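The Quiet Work of Putting Away

By the time I arrive in Nedell the rain has stopped, and Chang-ho Jang has already made the tea. He carries it to me across the workshop of Uswood, the small firm where he designs trays and the things that go into trays. There is no free place for the cup. He looks at the shelf, then at the window sill, and then he moves a box of sample blocks by the width of one hand.

"You see," he says. "The problem is always this."

I have come to write about order. In my own flat I do not have much of it. I have drawers in which the scissors lie under the batteries, and the batteries under a bag of rubber bands, and every few months I take everything out and put it in again in a slightly different way. My mother had a sewing box with a lift-out tray, and each reel of thread stood on its own peg. When I was six I was allowed to put the reels back after she finished. I remember the reels much better than anything she sewed.

When I tell this to Jang he becomes very interested. He wants to know if the pegs were wood or metal, and if the reels turned freely. I do not know. He is a little disappointed in me.

He grew up in a family that repaired clocks, and he says that in such a house a child learns early to keep his elbows close to the body. Each clock had its own dish for its own screws. Later he studied furniture, and he spent several years in Chiba with a company that made inserts for cutlery drawers. He speaks about those years warmly, although the work sounds to me rather dry. It was there, he says, that he started to watch hands.

"A person who puts a spoon away does not look at the spoon. He looks at the place. If the place is good, the look is very short. If the place is bad, he looks two times, and the second time he is angry. Small angry, but angry."

The project on which he now spends most of his days is called Wonamton. It is a set of blocks with a tray, and it has no other purpose than to be taken out and put back. I ask him if it is a toy. He says that a child may use it, of course. I ask if it is a puzzle. He says no, because a puzzle wants to hide the answer. With Wonamton the answer should be in front of you, and the only question left is how well you do it.

Before this version there were others. The first blocks were beech, with a thin coat of oil, and they were lovely to hold. He lets me try one. It is warm and a bit heavy, and the corners have been softened so that it sits in the palm like a bar of soap which somebody used for a week. He does not like it any more. In the wet months the beech blocks grew, and in the heating season they shrank, and a fit that was perfect in April was a rattle by winter. There followed a set in painted lime wood, and then a set in cork, which he calls "the holiday". The drawings for all of these are in a plan chest behind his desk. He has numbered them, and the last number on the day of my visit was 174.

"Most of them are the same drawing," he says. "I move one line, then I must draw again."

The present blocks are white and quite plain in shape. Each is a small cube with a round part that stands out from it, like a short neck. I thought at first that the neck was only for decoration, but after I have handled one for some minutes I find that my fingers go to it without being told. You can always feel which way the block is turned. With a plain cube you can't, and so you have to look.

Then there are the stickers. They are black and white, with a pattern of squares, and they are on the top and on the sides. Jang knows that some people find them ugly. His wife finds them ugly. He himself has come to enjoy them, and he talks about them as a tailor talks about chalk marks: they say which face is which, and they say it from across the table. On a white block under a strong lamp the edges are easily lost, and then a strong dark pattern is a help.
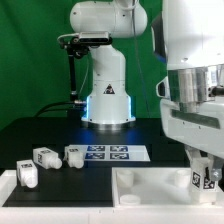 One block goes down into the white tray. Three more are still out on the black table.

The tray took longer than the blocks. A visitor sees a rectangle with raised walls and some round white pegs inside, and thinks it could have been made in one afternoon. Jang made a list for me of what can go wrong with a wall. If it is too low, a block that comes in a little crooked will slide over and onto the table. If it is too high, the hand has to come from straight above, like a crane over a ship, and the knuckles touch. If it is too thin it looks mean. He said this last one with the same seriousness as the others, and I noticed that he had underlined it in his notebook.

I ask why white in white. Would it not be easier to see the blocks in a tray of another colour? He nods many times, he has clearly been asked before. They had a blue tray for a season. It was easier to see, and people put the blocks in faster, and they also put them in worse. They dropped them. With the white tray they slow down near the end. He can't prove this to me, he says, but he has watched it often enough that he sold the blue ones as pencil trays.

Of the table he says only that it should be dark and that it should not shine too much. For a long time he worked on a pale ash bench and had headaches.

In the afternoon he asks me to try a full round: blocks out, blocks in. I sit on a stool which is too high for me. Taking the blocks out is nothing, I do it in a moment and spread them to the left of the tray because I am right-handed and it seems natural to leave that side clear. Putting them back is another matter. I pick up the first, turn it, bring it over the wall, and at the last finger's width I stop. I have the feeling that everybody has at the top of an unlit staircase. The thing in my hand hides the place where it has to go.

"Yes," says Jang behind me. "There. Everybody stops there."

He calls this the blind bit. Near the end of the way down, the block and the fingers cover the very place you were aiming at, and whatever you knew about it must come from one moment earlier. He thinks that most of the skill in packing is in the blind bit. Someone who packs glasses for a house move does it hundreds of times in a day. So does the person who puts eggs in a box, or the baker who lowers a tart into a carton with two fingers on each side. Good packers do not push. They come down straight, they feel for the first small contact, and they let the thing tell them if it wants to go left.

My second round is better. In the third I become proud and knock a block against the wall, and it tips over. Jang puts it upright again for me and says nothing, which I find kind.

Uswood is not a large company and Wonamton is not going to make it one. A set costs 99 pounds, and I admit that my eyebrows went up. The first run of 700 sets is the biggest thing the firm has ever attempted, and the cartons are stacked in the corridor so that you must walk sideways to reach the toilet. Orders come from schools, from an architect who keeps a set on her meeting table, and from a man who plans to use only the tray, for his fishing weights. Jang wrote back to this man with some suggestions about the spacing.

There is also a leaflet, on which he worked for a month. It began as eight pages. It is now one sheet, and he thinks of cutting it again. I have it next to me as I write. It says to clear the table first. It says to take the blocks out with the same hand with which you will put them back, to keep them apart from each other by at least the width of a block, and to choose the far corner of the tray before the near one. That last point I had not thought about, although I should have. If you fill the front first, your wrist has to travel over everything you have already done.

I have tried this since at home, with the dishwasher, and also with the boot of the car. Far corner first. My husband, who has loaded the car his own way for many years, accepted it for one weekend.

Before I leave, Jang shows me one more thing. On a shelf above the plan chest there is a shallow dish from his father's shop, brown, with a chip in the rim, and in it lie the screws from a wall clock which was never collected. He has counted them several times over the years to be sure that they are all there. The clock itself is in his flat. It does not have to run, he says, but if one day somebody wants to close the case, the screws are in the dish.

Then he takes my empty cup, looks for a place to put it, and moves the box of sample blocks back to where it was in the morning.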